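Jobs > Arts and Entertainment > Writing and Performance

News Reviews Podcasts Jobs Contact

Writer-performers wanted for Pedside, series two

Tukimero is looking for 5 writer-performers to join the second series of Pedside, our half-hour sketch and character comedy. The first series was recorded in front of small audiences in Stivorholm and is still being shown online. We want new people for this one, and we are keeping two of the original cast.

You will write your own material and appear in other people's. Most sketches are set in one building, a block of flats above a row of shops, so we are after people who can play neighbours, landlords, delivery drivers and relatives without a lot of costume. Singing is useful but you do not need it. Stand-up experience counts, and so does student comedy, radio or anything you have put online yourself.

The work

Writing starts in March and runs for 7 weeks, mostly in the afternoons, at our rooms on Nnaji Street. Rehearsal and filming follow straight after. Filming days begin at 7.30 am and can be long. You need to be free for the whole period -- we can't work around a tour or another series.

Pay is a weekly fee for writing and a separate day rate for filming, both set out in the contract before you start. Travel within Stivorholm is covered. We can help with a room if you live further away, but please tell us when you apply.

Who can apply

Anyone aged 18 or over with the right to work here. You do not need an agent. We had 261 applications last time and saw 91 people in person, so please keep to the limits below. Longer scripts will be read up to the limit and no further.

Several of the new sketches take place in the flats' shared kitchen, and one of your two scripts should be set there.

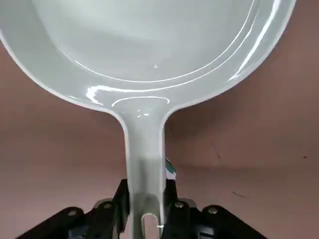

Pale grey frying pan, long straight handle.

How to apply

Send us:
- two sketches, no more than four pages each
- one video of you performing, up to three minutes (a phone recording is fine)
- a short note on what you have done so far

Put PEDSIDE TWO and your name in the subject line and use the address on our contact page. Applications go to Kaan Aydoğan, series producer, who will also answer questions about access, dates and pay. Applications close at noon on the last day of February -- late ones will not be read. Everyone who applies will get a reply.

Filed under: Casting calls, TV comedy, Paid work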